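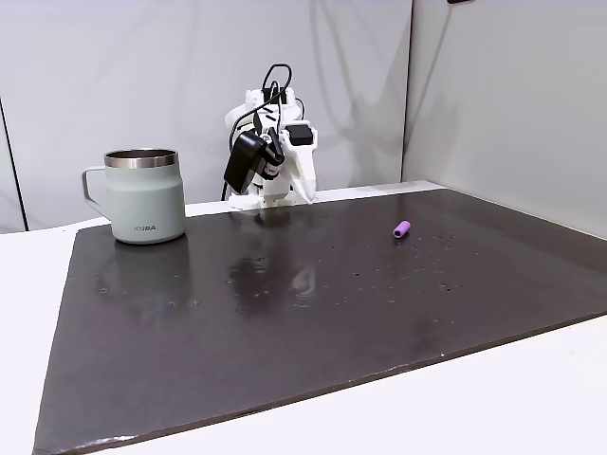
Category: Workshop Notebook / Paper and Plans
Reading time: 4 min
Last updated: April

Cuervo drawings, flattening trials, third entry

Work continued this month on the rolled architectural drawings in the Cuervo deposit. The deposit comprises 220 sheets, the greater part on translucent tracing paper, with a smaller group on linen and a few prints on ordinary wove. The sheets were received tightly rolled, several to a roll, and some had been tied with tape which has left a pinched band at the midpoint. The previous entry dealt with unrolling and surface cleaning. The present one records the humidification trials and the decisions taken on pressing.

Tracing paper remains the difficulty. It responds to moisture quickly and unevenly, and expands far more across the grain than along it. A sheet that is wetted in one place and dry in another will cockle at the boundary, and the cockle is harder to remove than the original curl. No liquid water is to be applied to any sheet in this group, including for the removal of tape residue, until Halfdan Østergaard has tested the inks.

Chamber method

The chamber was set up in the large tray with damp blotter at the base, a vapour-permeable membrane over it and the drawing on top, image side up. The Humolik membrane supplied last year was used throughout. The older stock is thinner and two pieces showed pinholes when held against the window, so these have been cut up for interleaving and should not go back in the drawer.

Relative humidity in the chamber was held at 78 per cent for the test sheets. At this level the tracing paper relaxed sufficiently to be lifted flat with a support on either side. Two trial sheets left in longer than intended became limp and slightly tacky to the gloved hand. Neither showed loss of media, but the margin is narrow and the chamber must be attended for the whole period. Please do not start a sheet before lunch.

The lid continues to give trouble. Condensation collects at the shallow end and will run towards the hinge if the tray is moved. A sheet of blotter fixed to the underside of the lid is an adequate remedy and should be changed between drawings.

Notes on the inks

The black drawing ink on the elevations was stable in every spot test. The red used for dimension lines was not. It feathered slightly under a damp swab on three of the eight sheets tested, and on one of these the colour transferred to the swab. The sheets with red dimensions have been separated and labelled, and will be treated last.

The pencil annotations, some of them extensive, present no risk from moisture but smudge readily. Silicone release paper is to be preferred to polyester web over any annotated area. The notes along the lower margin of the stair details appear to be in a second hand and should be recorded before pressing in case of offset.

Pressing and drying

The standard arrangement of felt, blotter and board gave acceptable results on the wove prints and poor results on the tracing paper, which took up a faint impression of the felt. The following sequence was adopted instead: smooth release paper, thin blotter, thick blotter, board, weight. The first change of blotter is made early, the second before the end of the day, and the pack is then left undisturbed overnight. Sheets removed sooner began to curl again at the corners within the hour.

Room humidity during drying was kept at 50 per cent. The hygrometer by the door reads low and should be ignored pending recalibration; the figures entered in this book are from the Malier logger on the plan chest. Curkamex has quoted for two replacement hygrometers, and the quotation is in the orders folder.

Surfaces

A note is needed on the boards used beneath wet work. An absorbent board takes up moisture and passes it back into the pack without any visible sign. On a glossy, sealed surface, stray water stands in beads and can be seen, provided there is some light falling across it. Any board going under a drawing should be tilted to the window first, wiped with a lint-free cloth, and tilted again.

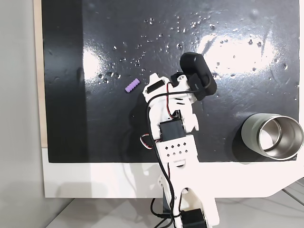
Outstanding items

Østergaard to complete ink tests on the linen group and to advise on whether the starch finish will tolerate the chamber at all. The working assumption is that it will not, and that the linen drawings will be flattened under light weight alone over a longer period.

Thick blotter is low. The offcuts under the bench are clean and may be used for the smaller details.

The tears along the pinched bands have been left unrepaired for the present. Remoistenable tissue was tried on a discarded fragment and held well, though the repair was visible on the light table as a pale stripe. A lighter tissue has been requested from the bindery.

Folders for the treated sheets are to be cut oversize to allow for the linen. The old roll labels are to be kept, one to an envelope, and filed with the deposit papers. Roll numbers should be copied to the new folders in pencil only.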